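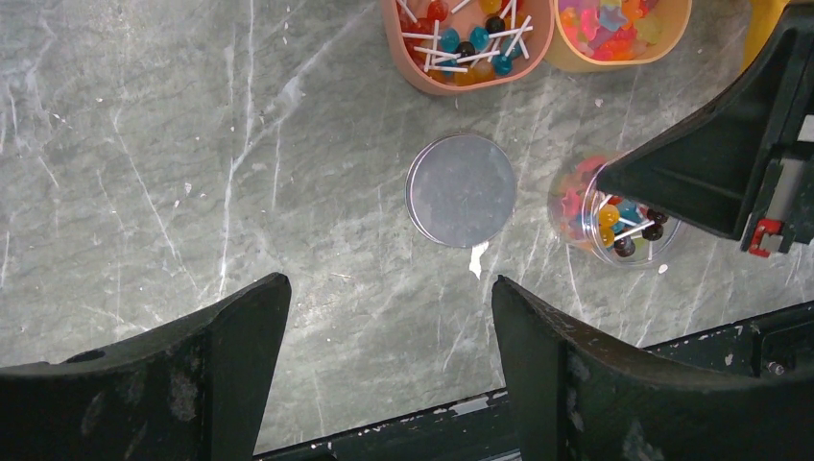

Korari adds candy-packing task to its manipulation dataset

Wednesday, July 23, 2025

Korari has added a candy-packing task to the set of demonstrations it records for training robot arms. The company said the set now holds 2,582 episodes, 300 of them from the new task.

In each episode an operator guides the arms by remote control. Lollipops and gummy candies are moved from open containers into a clear plastic cup, and a clear lid is then fitted. Wrist cameras record the work along with joint positions and gripper opening. The cup and lid are moved to new spots on the table between episodes so that the learning system does not tie the motion to one layout.

According to Korari, the clear parts are the main reason for the task. Lid edges are hard to find in camera images, and the color of the table shows through the plastic. Lollipop sticks add a second problem, as they cross one another and a grasp on one stick can pull up its neighbors.

Episodes longer than 4 minutes are dropped. The rest are checked and labeled by Flader, a data services firm, which marks the start and end of each grasp. Failed grasps stay in the set if the operator recovers within 2 tries.

Recording continues through the end of July. Korari has not set a release date for the data.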